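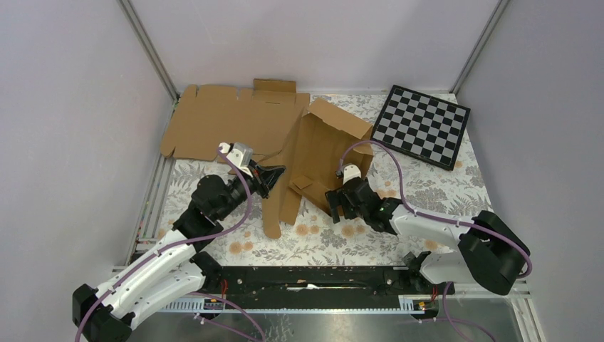

Try out the Dornent two-arm packing kit with us

Do you fold cardboard boxes for a living, or just happen to be good at it? We'd love to have you! Gutel is looking for 24 people to spend a Monday in November at our Clornberg shop, guiding a pair of robot arms through box folding and telling us, as bluntly as you like, where the kit is awkward to use. Sessions last 3 hours, with coffee and plenty of breaks. No robot experience needed. Write to Chunhua Tan at the front desk to sign up.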